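第六讲讲义　腕部相机下的抓取:从像素到夹爪指令

课程:机器人软件系统(感知、规划与控制)
授课:Branwen Mathias　助教:Soudabeh Rashti
讲义修订:2019年6月10日

上一讲我们把固定相机的标定做完了,大家在作业里也都尝到了重投影误差从一大片散点收拢成一小团的快乐。今天把相机搬到手腕上!同样一套几何,相机跟着手走以后,整个软件栈的味道都变了:外参从一个常数变成了每一帧都要查的量,遮挡从偶发情况变成了常态,而控制器第一次可以边看边改主意。我个人认为这是全课最好玩的一讲,请把笔记本翻到新的一页。

一、坐标系与记号

沿用前几讲的记号。B 为基座系,E 为末端系,C 为相机系,O 为物体系。齐次变换 T_BE 表示 E 系在 B 系中的位姿。腕部相机的关键关系只有一行:

T_BO = T_BE(t) · T_EC · T_CO(t)

T_EC 由手眼标定得到,相机支架不动它就不动。T_BE(t) 来自正运动学,T_CO(t) 来自感知模块。请特别留意括号里的 t:两个 t 必须是同一个时刻。去年十一月那一届有一组同学的抓取总是偏向运动方向,查了整整两个下午的标定,最后发现是拿了收到图像时的关节角,去配曝光那一刻的图像。手臂停着的时候一切正常,一动就偏,而且越快偏得越多。

课程代码库 Saltby 里,每帧图像都带曝光时间戳,关节状态则存在一个环形缓冲区里。取位姿请用:

pose = buffer.lookup(frame.stamp)

不要用 buffer.latest()。lookup 会在前后两条关节记录之间插值,关节角线性插值即可;如果你存的是末端位姿,旋转部分要用四元数球面插值,直接对旋转矩阵的元素求平均得到的东西一般已经不是旋转矩阵了。

二、感知:先把自己的手认出来

做腕部视觉,第一件该处理的东西往往是夹爪自己。手指固定出现在图像边缘,张合时沿着可预测的轨迹移动,颜色和纹理又常常比目标还醒目。分割网络如果没见过它,会很热情地把它报成物体。

课程里用两层办法。第一层是静态遮罩:支架部分相对相机不动,离线画一次就够。第二层是动态遮罩:把手指的网格模型按当前开度投影到图像上,再膨胀几个像素。膨胀量由标定残差决定,残差大就多膨胀一点,但膨胀过头会吃掉目标的边缘,这个取舍在实验里要自己调。 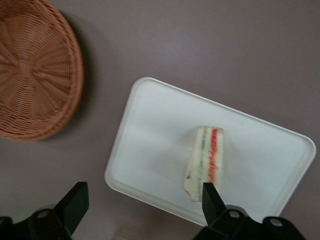 图6-1　腕部相机视角:右侧指尖压住三明治下端的一部分像素,托盘下部也被夹爪挡住。

请对着图6-1想三件事。

其一,托盘是斜放的。如果用轴对齐的检测框,框里会混进一大块桌面,由此得到的中心和朝向都不能直接拿来规划。请改用最小外接旋转矩形,或者直接从分割掩码求主轴。托盘被遮住的那一截不要硬补像素,用可见的长边拟合直线,再用已知的矩形形状约束去推角点,效果稳得多。圆角会让边缘点在拐弯处散开,拟合前把靠近角的点去掉,或者用 RANSAC。

其二,白托盘上放浅色面包,亮度差很小。只看灰度的话,面包与托盘底面的边界很容易断掉,而切面上那道红橙色和旁边的细绿条反倒是最强的特征。这里有个陷阱:颜色最鲜明的区域偏在三明治右侧,拿它的质心当物体质心,抓取点就会跟着往右偏。颜色适合用来做“这里有东西”的提示,轮廓要靠别的线索补。再加上表面看起来像裹着一层透明薄膜,略有反光,结构光或双目深度在这种表面上都可能出现空洞,深度图请先做有效性检查,再谈点云。

其三,左上方有一只只露出一部分的编织圆篮,还有些模糊。它不是抓取目标,但规划器应当知道它的存在。只见到局部的物体,Saltby 的做法是在碰撞地图里标为“未完全观测”,边界向图像外延伸,直到别的视角把它看全。把看不见的地方当成空的,是新手最常犯、也最费夹爪的错误。

三、掩码融合

单帧掩码会抖,遮挡边缘抖得尤其厉害。好在手腕在动,每一帧的遮挡区域都略有不同,这正是我们可以利用的地方!把每帧掩码反投影到桌面平面上,在栅格里累积对数几率:

l_k = l_(k-1) + log( p_k / (1 - p_k) )

式中 p_k 是第 k 帧给出的占据概率,先验取 0.5。被夹爪遮住的像素不更新,既不加也不减。很多同学第一次写的时候会让遮挡像素按背景处理,于是手一靠近,物体就从地图里慢慢“融化”了,画面相当精彩,但抓不到东西。

需要提醒的是,桌面平面假设只对贴着桌面的东西成立。图6-1里的三明治立在托盘上,切面朝上,切面离桌面有一段高度。若把切面像素按桌面高度反投影,相机斜着看时位置就会偏,偏移量近似为

Δ ≈ h · tanθ

h 为切面高度,θ 为视线与桌面法线的夹角。相机垂直向下时这一项消失,所以我们通常先在正上方取一帧做初始化,再进入接近阶段。

四、规划:抓取候选与打分

规划模块叫 Jukametti,接口很小,请先读完头文件再动手。它每次最多生成200个平行夹爪抓取候选,对每个候选算一个分数:

S = w1·对称性 + w2·间隙 + w3·可达性 - w4·碰撞风险

对称性看两指接触点的法线是否相对;间隙看手指两侧还有多少空地可以插入;可达性由逆运动学给出,无解的候选直接丢弃;碰撞风险来自上一节的地图。

对托盘里的物体,间隙这一项格外值得花心思。托盘有一圈略微抬起的边,手指既要落到物体两侧,又不能压到盘沿。把托盘作为单独的碰撞体加入,并把内底面与边沿分开建模,不要用一个实心盒子代表整个托盘,否则所有候选都会被判为碰撞,程序返回空列表,而你会在论坛上问为什么逆运动学坏了。

软的目标还要限制夹持力。面包没有明确的“夹到了”那一下,指间距离会随着力一点点变小,所以终止条件同时看力和开度的变化率。两个阈值都写在配置文件里,请勿写死在代码中。

五、控制:边看边走

有了目标抓取位姿,最直接的做法是规划一条轨迹走到底。这叫“看一眼再动”,在标定很好、物体不动的时候够用。腕部相机给了我们更漂亮的选择:视觉伺服。

基于图像的视觉伺服(IBVS)直接在像素空间定义误差 e = s - s*,控制律为

v_c = -λ · L⁺ · e

L 为交互矩阵,上标加号表示伪逆,λ 为增益。v_c 是相机系下的速度,要用 T_EC 对应的伴随变换转到末端系再发给机器人。漏掉这一步的典型症状是手臂绕着目标转圈,看上去像在跳舞。

基于位置的视觉伺服(PBVS)则先估计 T_CO,再在三维空间里定义误差。它的轨迹更直观,但对标定误差更敏感。

本课采用混合方案:远处用 PBVS,近处切到 IBVS。再往下,手指会盖住越来越多的特征点,伺服所依据的信息在最需要它的时候变少。所以状态机一共有4个状态:

SEARCH:在正上方观察,建立地图,选定目标
APPROACH:PBVS 接近,持续融合掩码
ALIGN:IBVS 微调,监测可见特征数
CLOSE:冻结视觉目标,开环下降并按力闭合

从 ALIGN 到 CLOSE 的切换条件有两个:误差低于阈值并保持若干帧,手指投影与目标掩码不重叠或重叠在允许范围内。如果特征先丢了而误差还没达标,退回 APPROACH,不要硬闭合。退回时请让手沿来路上升,视野重新打开以后再决定下一步。

切换瞬间速度指令容易跳变。把两个控制器的输出用一个平滑权重混合过去,代码只有几行,电机的声音立刻温柔许多,推荐大家戴着耳朵来调参。

六、工具:日志与回放

调试视觉抓取,最省时间的投资是回放工具。Fothergill 会把图像、关节状态、掩码、候选分数和状态机切换按同一时间轴存下来,之后可以逐帧拖动。改了分割参数,不需要再上机器人,直接在录好的数据上重跑感知和规划就行。

常用命令:

fothergill record --session 名称
fothergill replay 名称 --from SEARCH --step
fothergill diff 旧结果 新结果

diff 会把两次运行中抓取选择不同的帧挑出来,我每次改完打分权重都要先看它。请注意,回放只能验证感知和规划:控制回路一旦给出不同的速度,后面的图像就不再对应了,伺服参数必须在仿真或真机上测。

七、实验与作业

实验地点在 Ilwood 楼724室。上机前请确认动态遮罩在仿真中与手指对齐,助教会现场检查。

1. 实现 lookup 的插值,并画出使用 latest 与 lookup 时,目标在基座系中的估计位置随手臂速度变化的曲线。
2. 对图6-1手工标注托盘的可见长边,拟合直线,推算被遮挡的角点。写明你用了哪些形状约束。
3. 在融合代码中分别把遮挡像素按“背景”和“不更新”处理,比较接近阶段末尾的地图。
4. 推导第三节的 Δ,并说明近似在什么条件下变差。
5. (选做)为 ALIGN 状态设计一个考虑遮挡的特征选择策略,让控制器优先使用不会很快被手指盖住的特征点。去年有人用预测的手指轨迹给特征点加权,做得非常漂亮,欢迎超过他们!

提交代码与一份简短报告,曲线请标单位。手眼标定残差超标的小组请先找 Soudabeh 重做标定,再开始第1题。

下一讲:接触之后的触觉反馈与滑移检测。预习材料为课程网页上的力控补充笔记,重点看阻抗控制一节。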